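Gosselin Kitchen Refit — Progress Report to the Zadach Fund
Period ending 30 April 2022
Prepared by Laurier Turcotte

Where we stand

The kitchen on the second floor of Gosselin is in daily use again. Those of you who read the last report will remember that it promised this for an earlier date, and with some confidence. The confidence has been removed from this one.

The new countertop is in, the sink is set and plumbed, and the faucet no longer has to be turned off with a wrench. The windows were kept as they were. Two contractors offered to replace the frosted panes and both were thanked. The evening light through them is the one feature of the old kitchen that anybody asked us to save.

Countertop

We went with glossy white. It looks very good and it shows everything, including coffee rings from people who say they drink tea. The first slab was delivered 7 inches short and went back to Brurnano at their expense, after a correspondence I will spare you. The second one fit. The seam by the wall still needs a bead of sealant, and the installer has a date for it in June.

Sink and dishes

The old arrangement was a drainer on the counter that dripped down the cabinet fronts, and that accounts for most of the swollen doors we listed in the application. The fund asked us to fix the cause as well as the doors. We moved the dish rack down into the basin itself, so the water goes where water is supposed to go. It cost nothing beyond the rack and took three meetings.

The stainless basin is rectangular and deep enough to take dinner plates standing on edge. Mixed plates are a fact of life in this building (the white ones came with us, the beige ones came from Rurnthorpe when it closed), and both kinds have to go in the same rack. 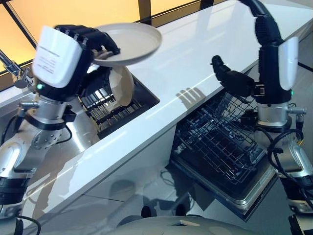
White plate over the sink, with a beige dish standing in the wire rack.

One complaint so far: with the rack in place there is no room to soak a large pot. The rack lifts out. We have put up a note saying so, and the note has been read by at least one person, who corrected the spelling.

Money

Spent this period: $711 on plumbing parts and labor, $300 on cabinet doors, and $163 on the rack, new plates and hooks for the dish towels. Receipts are attached. The countertop was paid for in the previous period and the replacement slab was not charged to us. We are inside the budget, a sentence I have not had the chance to type before.

Still to do

Sealant at the wall seam. Two cabinet doors that close only if approached firmly. A shelf for the plates, which currently live in a box marked "Winter."

We are not asking for an extension. The next report will follow once the seam is done, and will include the final figures for the doors.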